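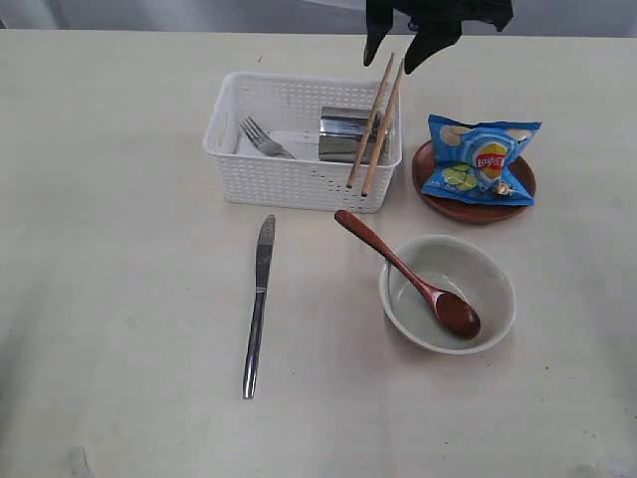 Chopsticks, white basket, the usual.

OK, I promised a thread on what happened when I quit buying lunch and started learning my grandmother's noodle soups. Long one, get a snack!

Background: I moved to Huramlow in April knowing zero people, and I was spending 44 bucks a week on sad desk salads. The salads had those little dried cranberries in them. I don't even like dried cranberries.

So I called my aunt and asked for Grandma's recipes. She mailed me a notebook. No amounts anywhere. One page just says "enough broth" and then there's a grocery list from some other year with batteries on it.

First try was the chicken one. I boiled it way too hard and got this cloudy gray stuff that tasted like a wet sweater. Ate it anyway (rent was due).

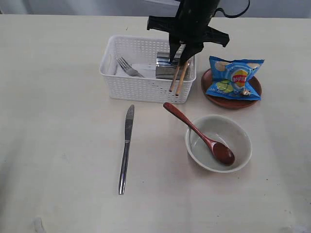

Second try I kept the heat low and skimmed the foam, and oh my gosh, night and day. You want it barely moving, a bubble here and a bubble there. I stood over that pot for 40 minutes with a podcast on and it was the best part of my week.

Also, char your onion and ginger first. Right on the burner if you have gas, under the broiler if you don't. My smoke alarm has opinions about this but the smell is so good.

Then I posted in the Lenar neighborhood group asking where to get fresh rice noodles, and the post got 1,087 comments?? In a group where people mostly fight about leaf blowers! Half of them were arguing about whether you rinse. (You rinse. I'm not taking questions.)

Somebody in there sent me to the little market on Lytvynenko Street, behind the tire place. Fresh noodles come in early and they're gone by lunch. I've missed them more times than I'd like to admit.
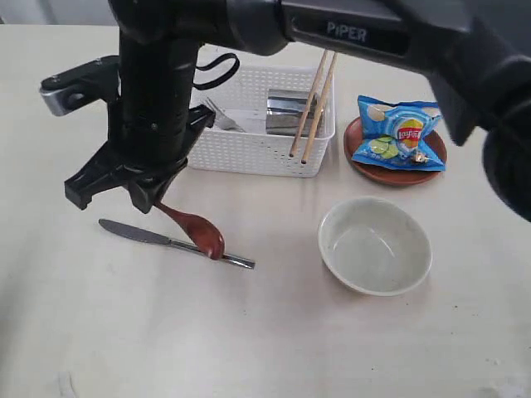
Noodle texture is where I messed up the longest. Fresh ones need seconds, and I kept treating them like spaghetti and ending up with glue. What fixed it was setting everything up first, bowls out, herbs picked, broth hot, and a big pale tabletop like that one with the whole front of it clear is my dream, because my own counter fits one bowl and a lime. I do the rest on top of the washing machine – it works as long as it's not on spin.

Dried noodles are fine too, by the way. Soak them in warm water till they bend, then a quick dip in the boiling pot. I keep a couple of packs around for weeks when I miss the market.

The beef one took me the whole summer. It has star anise and cinnamon in it, and Grandma's page says "not too much" with two lines under it. She was right, my first batch tasted like a candle store.
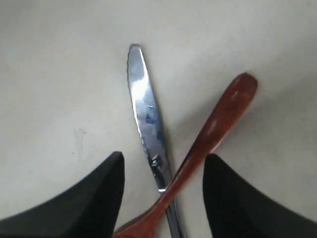
Oanh Dương wrote back that I should toast the spices dry in a pan and pull them out of the broth after an hour, and that leaving them in all night was my whole problem. I tried it that same weekend and yep. Whole problem.

She also told me to add the fish sauce at the end and taste as I go. I had been dumping it in at the start and then wondering why the pot got saltier and saltier.

Petro Sydorenko asked if this freezes. The broth does, beautifully! Leave room at the top of the container – I did not, and there's still a broth glacier in the back of my freezer. Don't freeze the noodles, they turn to crumbs.

Next up is the crab one, which has a note in the margin I can't read. My aunt thinks it says "shallots." My cousin thinks it says "Charlotte." I'm going with shallots and will report back.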